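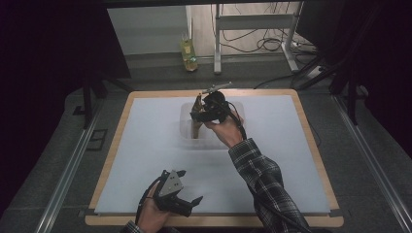

La preparación de una caja de conservación para piezas pequeñas comienza con la elección de la superficie de trabajo. El Servicio de Colecciones de Sakolora establece que todo objeto debe manipularse sobre una base estable, limpia y acolchada. Una plancha de espuma de color gris muy claro, colocada sobre un tablero con borde de madera clara y casi de su mismo tamaño, ofrece el apoyo adecuado y permite situar el recipiente en la zona central. Se recomiendan los recipientes translúcidos, poco profundos y de esquinas redondeadas, que facilitan la inspección sin necesidad de retirar la pieza.

Materiales necesarios

Recipiente de polipropileno con tapa
Espuma de polietileno de célula cerrada
Papel tisú sin ácido
Cúter de hoja nueva y regla metálica
Guantes de nitrilo
Lápiz de grafito y etiquetas de papel permanente

Procedimiento

1. Limpie el recipiente con un paño de microfibra y agua desionizada. Déjelo secar por completo antes de continuar.

2. Mida la pieza en sus tres dimensiones y anote los valores en la ficha de registro. Para objetos con salientes o roturas, tome como referencia el punto más ancho.

3. Corte una base de espuma del tamaño interior del recipiente. Marque sobre ella el contorno de la pieza, con un margen de 8 mm por cada lado.

4. Vacíe el hueco en capas sucesivas. La pieza debe descansar sin presión lateral - si es preciso empujarla para que entre, el hueco es insuficiente.

5. Forre la cavidad con papel tisú, dejando dos extremos libres que sirvan para levantar el objeto.

6. Coloque la pieza con ambas manos y cierre la tapa sin forzarla.

7. Escriba el número de inventario en la etiqueta y fíjela en el lado corto del recipiente, nunca en la tapa.

Peso y apilado

El peso de cada caja, incluido su contenido, no excederá de 200 gramos en las estanterías de la serie Pekia. Las piezas más pesadas se destinarán a los armarios Gwynne, cuyos cajones disponen de guías reforzadas. No se apilarán cajas con objetos de vidrio o de cerámica sin consolidar.

Registro y revisión

Los datos se incorporarán a la base Sovley el mismo día del embalaje. La revisión ordinaria se efectúa cada mes de octubre y comprende el estado del tisú, la deformación de la espuma y la legibilidad de la etiqueta. Cualquier anomalía - manchas, olor, polvo de corrosión - se comunicará al área de conservación antes de mover la caja.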